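4. Setting up the Trulla night light and sound box

I've set up two of these now, one for each of my girls, so learn from my fumbling!

1. Plug the Trulla in at the wall and wait for the green light.
2. Hold the moon button until it beeps -- mine took a good long press.
3. Pick a sound. We like rain (track 2) for naps.
4. Set the timer to 20 minutes.

Note: the Wekon adaptor fits too, but the light comes out dimmer.

Caution: keep the box and its lead well out of reach of the cot.

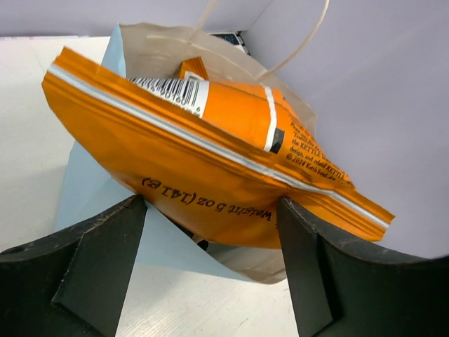
Orange snack bag and white paper shopping bag

5. Pop the spare fuse somewhere safe and you're ready for bedtime.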